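Ticket 443: Dollel label printer skips every other label after update
Opened by Yolanda Arroyo, March 21, 2026
Status: open, waiting on Trisbridge 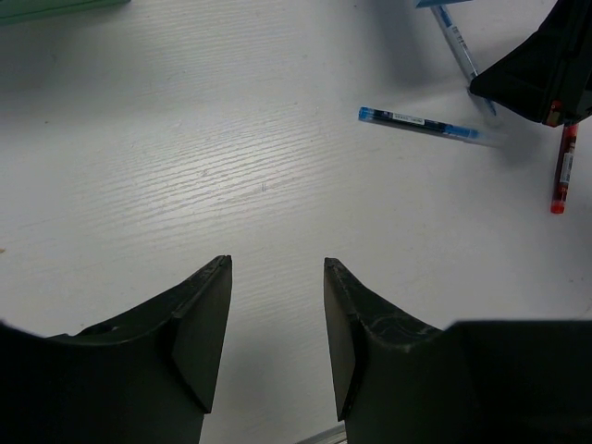 So the skipping started right after I let the Grisadov shipping software update itself. Before that I'd had the printer since August with no trouble at all, and I print a lot (candle orders, mostly, plus the return slips). Now I get one good label, one blank, one good label, one blank, all the way down the roll.

What I've tried so far:

Turned everything off and on again. Yes, the printer too, and I pulled the plug out of the wall. Same thing.

Ran the gap calibration by holding the feed button until it blinks. It spits out a few labels, stops nicely on the gap, and I got all excited – then the first real order came out with a blank behind it.

Swapped rolls. I'd been using the cheap ones from Valcárcel, so I dug out what was left of the roll that came in the box. Still skipping, so I'm going to say it isn't the labels. Sorry for blaming you, Valcárcel!

Printed a plain PDF without going through Grisadov. This one worked! 3 labels in a row, no blanks. Then I went back to Grisadov and it skipped again right away.

Update, same afternoon: I poked around in the page setup and the label height says 70 mm. My labels are 50 mm. I know I never typed that in, so I'm guessing the update put it back to some default. Changed it, hit save, closed the window, opened it again and it says 70 again. Aargh. Saving as a new profile with a different name does keep the right height, but then the barcode prints sideways and runs off the bottom.

For now I'm exporting orders as PDFs and printing them one at a time, and it's eating up roughly an hour of my day. I can live with it for a little while but not through the spring market.

Questions for whoever picks this up: is there a way to roll back to the old version without losing my address book? And is the height stored in a file somewhere that I could just edit? I'm fine with editing a file if you tell me which one – I just don't want to go guessing in there.

Log attached from the last two print jobs. Email is better than phone, I'm usually pouring wax until four.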